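Bring back the bar of soap

Last October the building where I rent a desk took the bar soap out of its four washrooms and put in pump bottles. The notice by the elevator said the change was for hygiene and convenience. I have been annoyed about it ever since, and I think I have good grounds.

Start with cost. A bar in my bathroom lasts me 11 weeks. A pump bottle at the same price is gone in less than half that time, mostly because one push gives you more than you need and everybody pushes twice. My neighbor Reshma Ntuli kept her receipts after switching her family of four back to bars, and she spent 154 dollars less over the year. She didn't change anything else.
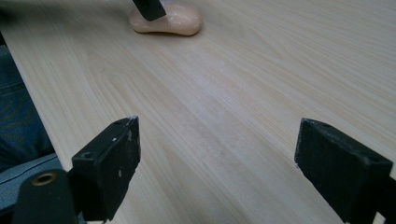 Then there is the packaging. A bar comes in paper or a thin box. Liquid soap is largely water, shipped in plastic, with a pump that has a metal spring in it and is hard to recycle. Refill pouches are better, but a pouch is still plastic, and in my experience people buy the refill once and then go back to the bottle.

The usual complaint is germs. People don't like touching something a stranger has touched. I understand that, but they touch the pump too, and the faucet, and the door handle on the way out. You rinse the bar under the tap, you lather, you rinse your hands. If the building wants to worry about something, the roller towel on the second floor would be a good place to start.

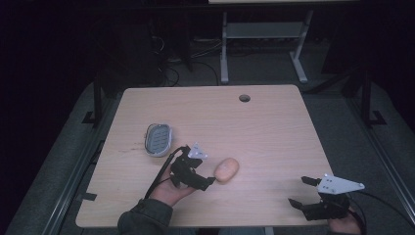

The fair complaint is mush. A bar left in a puddle goes soft and leaves a gray film on the sink, and I don't blame anyone for hating that. The fix is a proper dish. It should have rows of small raised bumps, like the oval gray one on the table, so the bar isn't lying flat on the bottom. Tip out the water when you clean the sink. Johannes Fourie, who manages our building, told me he had never thought about the dishes at all. Ours were flat saucers.

I have offered to buy four decent ones myself. He says he'll bring it up on Thursday.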